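Wearing the kit, and other things I didn't think I'd be doing at work

A few of you asked in the comments what I meant when I said work had "gone a bit robot", so I've made a cup of tea and I'm going to try and get it all down before my tram.

Quick background if you're new. I clean offices for Indura, mostly the Rezaei building, mostly the early shift, and I've done it long enough that I know which kitchen has the good dishwasher and which meeting room always smells of someone's tuna. We got the floor scrubber two years ago. It drives itself up and down the lobby and the long corridors at 5 am and it's fine, I've got no complaints with it, except that it stops dead for a dropped pen and sends a message to my phone as if the roof's come down.

The scrubber changed the job more than I expected, to be fair. I used to do the lobby with a mop and a podcast and that was the best part of my morning. Now I do more of what the scrubber can't: desks, tables, taps, the fronts of fridges. It's harder on the shoulders. Spyros Shehu used to do floors and only floors, and he had to learn all the bench work from scratch at fifty-something, and he grumbled the whole way through (and he's now better at glass than I am, which is very annoying).

So that was stage one. Stage two started in January, when a company called Datitden came in to record us doing the hand work. Our supervisor, Amra Nikolovski, got us together in the loading dock and asked who'd be willing to wear the gear for part of a shift. There's an extra $7 an hour in it. I put my hand up pretty quickly, I won't pretend I thought deeply about it!

What you wear is a kit on your hand with a bit of circuit board showing and a square black and white marker sticking off the side, like a chunky barcode. Cables come off it. You get used to the weight by the second morning, but the cable took me longer. You learn to sort of flick it behind you before you lean, the way you do with a vacuum cord. Giang Sầm from Datitden sets everything up, and he is a very patient young man, considering how many times I've asked him if it's on.

Then you just clean. Spray, wipe, fold the cloth over, wipe again, put the bottle down somewhere sensible. One table, then the same table again, then again with the bottle starting on the other side. They want heaps of goes at it. Giang said they're after 600 recordings of table wiping alone, and I laughed, and he wasn't joking.
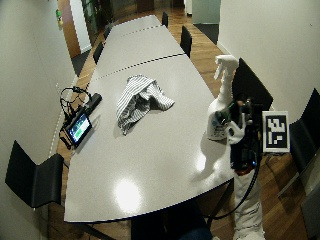 Spray bottle in hand, kit on, at the long white table.

I like doing the meeting tables best. They're shiny as anything and the ceiling lights bounce straight back at you, so you can spot a streak from the doorway. The joins are a pain, though. The long ones are made in sections, and crumbs get down in the seams, and if you wipe along the join you just pack them in tighter. You've got to go across and then flick out with a corner of the cloth. I did that without thinking and Giang stopped me and said, sorry, can you do that bit again, what was that? I've been doing that for years and it was the first time anyone had asked me about it.

That's the bit I keep chewing on. It was nice to be asked! I went home quite pleased with myself. And then on the tram I thought, well, hang on, I've just handed it over.

Arif Pasaribu, who does the floors above mine, won't wear the kit. He's very calm about it. He says he's happy to work next to a machine but he's not going to be its teacher for seven bucks. I don't think he's wrong. I also don't think me saying no would have stopped anything, they'd have found another pair of hands by lunchtime. We've talked about it a fair bit over toast and neither of us has budged, and we're still mates.

Amra's been straight with us, I'll give her that. She asked head office in writing whether hours would be cut, and the answer was that no one's hours are changing this year. This year! You can read that however you like. She also got them to agree that the recordings don't get used to check how fast we are, which Spyros had been going on about from day one. He'd heard of a warehouse where the scanners ended up timing toilet breaks, and he wanted it on paper. It's on paper now, stuck up by the mop sink.

Something I didn't see coming is how much it makes you notice your own hands. I never knew I squeeze the trigger twice, every single time, even on a tiny mark. I never knew I always scrunch the cloth up and leave it in the middle of the table when I reach for something. I've been slower at home too, standing there at the kitchen bench wondering how I'd explain a wipe to someone who's never had a wet sleeve.

My daughter reckons I should ask for my name on it somewhere. I told her it's a table, love. But I did ask Giang whether I'd get to see a robot have a go, and he said there might be a demo at their workshop later on and he'd put me on the list. I want to see it do the seams.

Anyway, the scrubber's just messaged me. Probably a pen. I'll answer comments tonight, and yes Deb, I still owe you the lemon slice recipe.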